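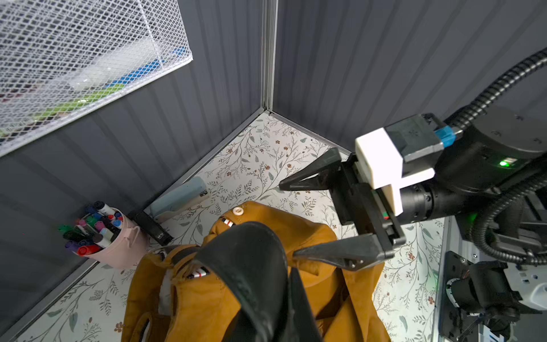 Jackets with a light lining should be washed alone the first two times, and inside out. I learned this in my first year in Druvdale, when a new coat gave its color to 13 school shirts of my neighbor's children. Strong colors are the ones I watch most: dark red, navy, also a mustard-yellow jacket like this one. Before washing, press a wet white cloth on an inside seam and hold it there while you say the alphabet. If the cloth stays white, you can wash with other clothes of similar color.

Close the zippers, open the buttons, and empty the pockets. Paper tissues are the worst thing. If one went through the wash, let the jacket dry fully and then brush it - wet paper only spreads.

For grease on the cuffs I use plain dish soap. Put one drop, rub with the thumb, wait 16 minutes and rinse with cool water. My friend Vilja Nurmi prefers a soft toothbrush, but on thin fabric I find it leaves a rough place.

Do not hang a wet jacket by the collar loop. Use a wide hanger, or lay it on a towel and turn it once in the evening. In August mine dries overnight by the window. In winter it needs two days, and I keep it away from the heater.

Smell of smoke or frying: hang the jacket in the bathroom with the door open, and do not spray perfume on it. A little white vinegar in the rinse water helps also - half a cup is enough for one jacket.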